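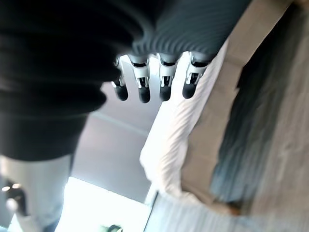 # How to give notice of a march or static protest in Jomville

Last checked: Jun 23, 2024

These steps cover the notice an organiser must give before a march, a standing protest or a vigil on public land within the Jomville town boundary. They do not cover events on private ground, on the university site or on the Berge bridge, which has its own rules (see "The bridge" below).

Notice is a statement of what you intend to do. You are not asking for permission, and the form should be filled in with that in mind. The town may attach conditions to a march. It may refuse one only under section 2 of the Assemblies Byelaw, and it must give the refusal in writing.

## Before you start

You will need:

- the name and postal address of one organiser, aged 18 or over
- a telephone number that will be answered on the day
- the start point, end point and route, with street names in order
- start and finish times
- the number of stewards
- a list of any vehicles, trailers, stages or amplifiers

You do not need to supply the names of speakers. An older version of the form had a box for this. If you have been given that version, leave the box blank or ask for the current one, form 1727.

## Step 1: Decide which kind of event you are holding

The byelaw recognises two kinds.

**Moving.** Any group that travels along a road or pavement from one place to another, whatever the distance. Crossing a single street from the library steps to Pletton Square counts as moving if the group crosses together with banners or chanting.

**Static.** A group that stays in one place. Movement within a square or park does not change this.

If your event has both parts, such as a march followed by speeches, give notice of it as moving and describe the static part in box 9. Do not send two forms. The office treats two forms as two events and may book another group between them.

## Step 2: Check the place is free

The events register is kept at the town office counter and copied to the town website each morning. The counter copy is the one that counts. Look for:

1. other assemblies at the same place on the same day
2. market days, which close the north half of Pletton Square to everyone else
3. roadworks on your route
4. sports fixtures at the Vimus ground, which bring a one-way system on the streets to the east

A booking by another group does not bar you from giving notice. If the other group is opposed to yours, the police will normally suggest separate areas with a gap between them. You will get a better position if you propose a layout yourself in box 11. State which side of the square you want and which street you will arrive and leave by. Arrival and exit streets should not be shared with the other group.

## Step 3: Write the route

List every street in the order you will use it, including short ones. Give the side of the road if you intend to use only half the carriageway. A typical entry reads:

> Station Road (whole width), left into Mill Lane (whole width), right into High Street (southern side only), ends Pletton Square, south half.

A marked map may be attached but does not replace the list. Where the two disagree, the list is followed.

Add a fallback route if any part of the main one is narrower than a single lane. The footway behind the old tram shed, built in 1930, is closed to groups after dark and should not appear on either route for an evening event.

## Step 4: Work out the stewards

The byelaw sets no fixed number. It asks for "sufficient" stewards, and the office will look at the length of the route and the number of junctions. One pair at each junction, plus a pair at the front and another at the rear, is normally accepted.

Stewards must:

- wear something that sets them apart from the rest of the group
- know the route and the finish time
- know who the named organiser is and how to reach them

Stewards have no power to move or hold anyone. If a member of the public or a counter-protester steps into the march, stewards should halt the front, keep a gap and tell the nearest police officer. They should not link arms across a road.

## Step 5: Send the form

Hand it in at the counter or send it by recorded post. Email is accepted for static events only.

The notice period is six clear days for a moving event and two for a static one. Clear days leave out both the day the form arrives and the day of the event. Public holidays are counted. In August the counter closes at noon, and a form handed in after that is stamped with the next working day.

Ask for a stamped copy. Keep it with you at the event.

### Short notice

If the event responds to something that has only just happened, the six-day period does not apply. Give notice as soon as is practical, write "short notice" at the top of the form and state the cause in one sentence. The office may not ask for more than this.

## Step 6: Reply to conditions

The office has 24 hours from the stamp to acknowledge the form and must send any conditions at least one clear day before the event. Conditions may deal with:

- route
- time of start or finish
- amplifiers
- vehicles
- distance from another assembly

They may not deal with the wording of banners or placards, or with who may speak.

To object, write to the clerk to the assemblies office, Tomoyo Hoshino, quoting the number of the condition and the change you want. Offer an alternative for each one. An objection that only says the condition is unfair will be logged, but it gives the clerk nothing to decide on.

If the objection is turned down you may go to the district court. The court will want the stamped form, the list of conditions, your letter and the reply.

## The bridge

The Berge bridge belongs to the port authority. A march that crosses it needs a separate notice to the harbour office, with the same route list. The bridge lifts for shipping without warning to road users. Build a waiting point into the route on the town side, and do not let the group split across the barrier.

## After the event

No report is required. If there were arrests or injuries, write down times, places and officers' shoulder numbers the same day, and ask stewards to do this separately before they compare notes.

Corrections to this page should go to Tanner Perron. Please quote the step number.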